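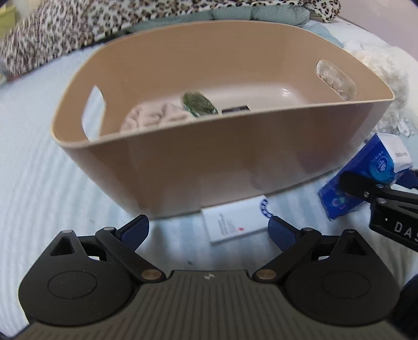

Soledad Cabral wrote to me after my last column that a party which cannot win a seat should not take votes from a party which can. She was polite, and she is not alone. I received the same opinion from two other readers in Skellham, and I would like to answer all of them together.

I have lived in this district for 14 years and I became a voter only in April. Maybe for this reason I take the matter more seriously than people who were born with the right. When I read that Huw Parri left the governing group on the council to start his own list, my first feeling was suspicion. A man who loses the nomination and then discovers his principles is an old story, in my first country also.

But look at what the rule asks of him. To register a new list in Skellham he must bring 2000 signatures, each one with an address. The older parties bring none. In Fladport, which has more people than we have, the number is 1000. I asked the election office why we need double and I was told that it has always been so.

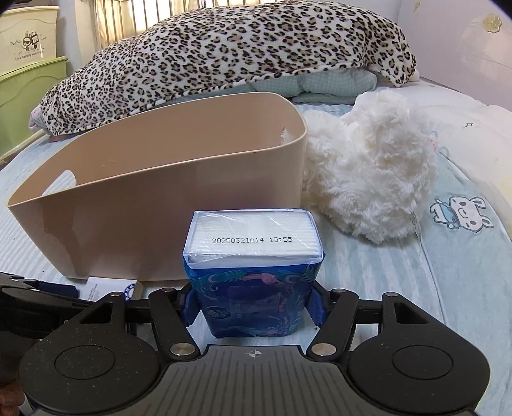 A vote does not belong to any party before it is given. If Parri's list takes 246 votes in the harbor wards and the governing group loses there, then the governing group should ask those 246 persons what they wanted. I think many of them wanted the bus to Painemal back. They have said it at every public meeting, and the answer was always that the matter is being studied.

Anel Msimang, who leads the governing group, calls the new list "a private quarrel with a logo." It can be true. I will probably not vote for Parri myself. Still, I prefer that he is on the paper and loses, than that he is kept away by a number which no one can explain to me.

The council can change this rule with a simple vote before the next registration period.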